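Why do ants walk in a line?

Have you ever left a biscuit on the kitchen worktop, gone off to find your shoes, and come back to a wobbly black line of ants marching all the way from the back door? I have! It was a custard cream, and I was really looking forward to it.

I was cross for a minute, and then I got nosy. How did they all know it was there? Ants can't shout. They haven't got phones. Most of them can't even see very well. So I pulled up a stool and watched.

What happens is this. One ant goes out exploring on her own (the workers are all girls, by the way). She wanders left, she wanders right, she goes round the kettle and gets a bit lost. She's called a scout. When she bumps into something tasty she has a nibble, and then she heads for home, dabbing the tip of her tummy on the ground as she goes. Each dab leaves a tiny smear of smell. You and I can't smell it, but to another ant it's like a painted line on the floor.

Back at the nest, her sisters wave their feelers about, pick up the smell and set off along it. Ants do most of their smelling with their feelers! If they find food too, they dab on the way home as well, so the line gets stronger, and more ants come, and then you've got a motorway going past the toaster.
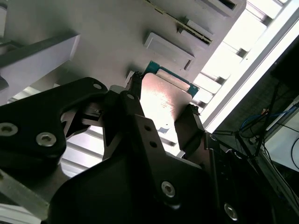

Amber Inskip
Young Readers' Writer

When the food has all gone, the ants stop dabbing. The smell fades away bit by bit and the line gets thinner until there's only one or two ants left, looking a bit puzzled.

How do they get indoors?

Ants are tiny, so a gap that looks like nothing to you is a great big front door to them. They come in under doors, round window frames, through cracks in the wall and along the holes where pipes go. My friend Wendy Catterall had a line coming up through a gap beside her bath, and it went 84 steps (her steps, not theirs) out through the hall and down the garden to a nest under the patio. She followed it with a torch at bedtime. I wish I'd been there.

Can you move the line?

You can have a go at this one. Find some ants outside and put a small blob of jam on a bit of card near them. Now wait. It might take ages, so bring a drink. Once there's a proper line going across the card, rub your finger across the middle of it, in between ants, so you don't squash anybody. Watch what the next ant does when she gets to the rubbed bit. Mine stopped dead, turned in circles and went back to ask for directions (well, that's what it looked like).

Wash your hands when you've finished, and leave the ants alone if they're the sort that bite or sting.

What if they're in my kitchen?

Tell a grown-up first. Then you can help! Wipe up the crumbs, put the lid back on the honey, and wash the ants' path with warm soapy water so the smelly trail comes off. A grown-up can fill the gap where they were getting in. Please don't touch any ant powder or ant traps, even if they look like sweets. Those are for grown-ups only, and pets need to keep away from them too.

I keep my biscuits in a tin now. The ants have moved on to the cat's bowl, so I've got some more wiping to do before tea.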